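Residencia Trosley – revisión de dormitorios, planta alta
Hoja de comprobación con comentarios
Fecha: 18 de mayo de 2022
Revisa: Inès Delaunay. Copia para Mireille Carré y Sylvain Bouvier.

Antes de empezar, gracias a todos por dejar las puertas abiertas esta mañana, que con la espalda como la tengo me ahorrasteis más de un viaje a por las llaves. Lo que sigue es el dormitorio 7, que es el que más comentarios lleva (las demás hojas van en la carpeta de siempre).

1. Paso y suelo
Paso libre de la puerta a la ventana: conforme. Mínimo pedido, 70 cm.
Alfombras sueltas: ninguna.
Comentario: la tabla junto al umbral sigue crujiendo. No baila ni sobresale, así que la dejo como está, pero Bastien, si pasas con el taladro, échale un vistazo.

2. Electricidad
Enchufes y tapas: conforme.
Regletas bajo la cama: ninguna.
Lámpara de noche: pendiente. El cable tiene un doblez feo cerca de la clavija. La he retirado y he puesto la de repuesto, la Jutora pequeña, que alumbra un poco menos pero va bien para leer.

3. Calefacción
Radiador despejado, 100 cm sin ropa ni cortinas: conforme.
Comentario: ya sé que en mayo parece una manía mía, pero hay noches en que todavía se enciende.

4. Detector de humo
Pulsador de prueba: conforme, se oye desde la escalera.
Etiqueta: número 191, coincide con el registro.

5. Cama
Cabecero de madera: firme, sin holgura al empujarlo con las dos manos. Repasé los montantes de los lados con un trapo y no se enganchó en ninguna astilla.
Patas y somier: conforme. Apreté un tornillo del lado de la ventana, media vuelta nada más.
Colcha de rayas: costuras bien. Me gusta mucho esta colcha, con su mostaza y su azul, y me daría pena que acabara en trapos, así que por favor lavadla en frío. Al hacer la cama, remetedla bien a los pies – si cuelga hasta el suelo, es fácil pisarla de noche.
Ropa encima de la cama: observación leve. Una chaqueta negra acolchada, sobre el lado derecho. No es ningún peligro, solo pido que las prendas de abrigo vayan al perchero.

6. Ventana
Cierre y tope: conforme.
Cordón de la persiana: recogido, aunque el gancho está un poco bajo para cuando vienen los nietos de Clotilde Deschamps. Conviene subirlo.

Resultado: apto con observaciones.
Pendiente: cable de la lámpara, gancho del cordón, tabla del umbral. Vuelvo a pasar antes de que acabe mayo y, si para entonces está el gancho puesto, cierro la hoja.
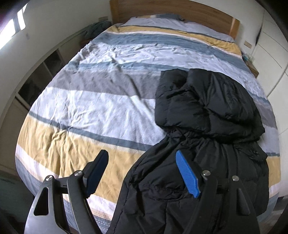

Para el gancho vale cualquiera de los que quedan en el cajón del taller, con taco largo, que esa pared es blanda. Firmad abajo cuando lo hayáis leído y dejad la copia en la bandeja de la entrada.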